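4.2 Operating Rules for Shared Work Cells

The protocol described in Section 4.1 sets limits on the hardware. The rules in this section apply to the people who work next to it. They were drafted after the first round of trials at the Pratdale site and revised in February, when the second site, Marín, joined the study. Both sites now follow the same text. Local additions are allowed only where they are stricter than the shared version.

Rule 1 covers the resting state of the cell. Between episodes each arm returns to a stored home position and holds there under brake. The operator does not enter the work area to reset an object until the cell state reads "held" on the console. In the early trials operators often reached in while the arms were still settling. Of 2,156 logged resets, 37 began before the held state was reached. None led to contact, but we treat each as a reportable event.

Rule 2 concerns the handheld control device. The person who holds it is the operator of record for that episode and may not hand it over while the arms are powered. A handover requires a full stop, a spoken confirmation from both persons, and a new entry in the log. We considered a shorter procedure based on the Zorex checklist - spoken confirmation only - and rejected it, as it left no record of who had control at a given time.

Rule 3 limits speed during work with soft objects. Cloth gives little force feedback before it bunches or catches, and a fingertip can press into the table through a fold without any clear change in the wrist signal. Closing speed is therefore capped at 55 percent of the rated value whenever a deformable object is on the work surface. The cap is set in the task file and cannot be changed from the handheld device.

Figure 4. Two-arm work cell with a cloth on the white work surface, seen from the wrist of one arm. The second arm is at the far side.
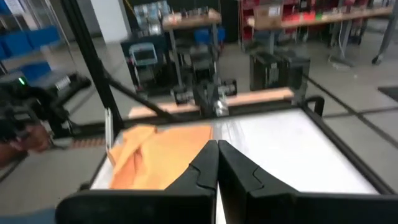

The cap also applies to any motion in which both arms are within reach of the same object. In such cases the task file names one arm as the lead, and the other may close its fingers only after the lead arm reports a stable grasp. Task files that do not name a lead arm are refused at load time.

Rule 4 deals with the space around the cell. The operator's standing position must allow a clear view of both grippers, and the path from that position to the nearest stop button must be free of loose items. Cables that cross a walking path are to be covered or rerouted before power is applied. The check is done once per shift and again after any change to the layout.

Compliance was reviewed with the Oden audit form, which scores each rule as met, partly met, or not met. Rules 1 and 3 are checked from the logs. Rules 2 and 4 depend on direct observation, and the scores for these are less certain. In 2 audits the reviewers disagreed on whether the view of the far gripper was clear enough - the form gives no test for this. The wording of Rule 4 was left unchanged for the present study, and the disputed entries are reported as partly met in Table 3.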